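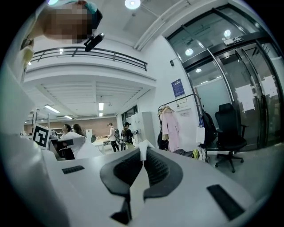 Eva Lindqvist-Moreau
Site safety inspector, Kallby

Grip check, hand-held unit, Grarnaro bench. Repeat visit after the December pinch fault.

1. Finger pads seated, no tears. PASS. Both black pads sit level. I'm told they were swapped at 400 cycles. I would like to see that written down.

2. Housing free of cracks. PASS on the outside. I did not open it.

3. Release on loss of power. FAIL. Held on twice out of five tries. Rodano's note on fault 1571 calls this "rare."

4. Force limit set and locked. NOT SHOWN. The log says 107 for every run that month. Same number every time looks copied to me.

5. Walkway to glass doors clear. COMMENT. An office chair stands in front of them and there is a coat rack close by. Move both.

6. Backpacks off in work area. FAIL. People were wearing them near the table. Straps catch.

7. Fix tested by someone other than the supplier. NO. Chuensuk says the new software cures the release fault. About 500 test grips, all on their own bench, same foam block.

Result: not cleared. Items 3 and 4 to be redone with me present. Bring the raw log.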